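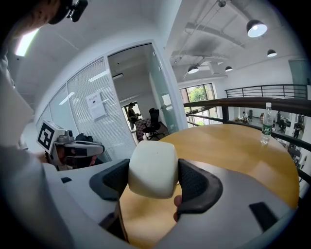

Mesh pads vs. solid silicone on handheld grippers

Forums > Hardware > End Effectors > Handheld
Search this board Advanced Go
Last updated: 15 minutes ago

tallowbend
We've been running two handheld grippers per operator and I'm trying to settle on a finger pad before we order more. The ones on now are dark gray with a mesh-like texture on the inside. For test objects we use a white cube with rounded edges, a water bottle, and a few Gonholm printed parts. The mesh holds the cube fine. My question is whether anyone has gone from mesh to solid silicone and kept it.

rk_offset
Went to silicone, came back to mesh. We used the Jutcombe pads, 15 pairs. Grip was better on the first day. Then they picked up dust and we were wiping them between takes. With mesh we just kept going.

palletjack
Disagree. We have the same Jutcombe pads and cleaned them twice a shift with alcohol wipes. No problems. If you're wiping between every take, something else is wrong, probably the bench.

rk_offset
Bench is melamine, gets wiped every morning. We cut foam all day in the same room though, so you may be right about the dust.

tallowbend
No foam here. We work on a round wooden table up on a mezzanine.

sixbar
What's the cube made of? Matte stuff with soft edges is easy for anything. Try the bottle by the cap, then by the label. That's where I saw a difference. Our mesh fingers slid on the label and silicone didn't.

tallowbend
Haven't tried by the label. Will do both.

ninefold
I'd look at tracking before pads. Do you have a marker on the front of each gripper? We lost 69 takes out of 755 last month, nearly all because the marker was turned away from the headset. Pads accounted for two.

tallowbend
Square black and white marker on the front. Our operators wear a headset too. I haven't broken down the losses by cause.

ninefold
Do that first. Also check for glare. Our bad takes bunched up at one end of the table where the light bounced off the top.

palletjack
Glare is a camera setting. Lock exposure and it goes away.

ninefold
Locked exposure helped ours some. It did not go away. We ended up with a gray cloth on that end.

sixbar
Same here, cloth. Back to pads, has anyone tried the Presteo ones? They list a textured silicone that's supposed to be in between.

rk_offset
Had a sample pair in January. Decent. They're thicker, so the fingers don't close all the way and thin parts fall through. You'd need to redo the width calibration.

tallowbend
That rules them out for the Gonholm parts, some of those are thin. I'll run cube and bottle on mesh and on one pair of Jutcombe, and sort the lost takes by cause while I'm at it.

palletjack
Post the numbers when you have them. Same operator for both pads if you can.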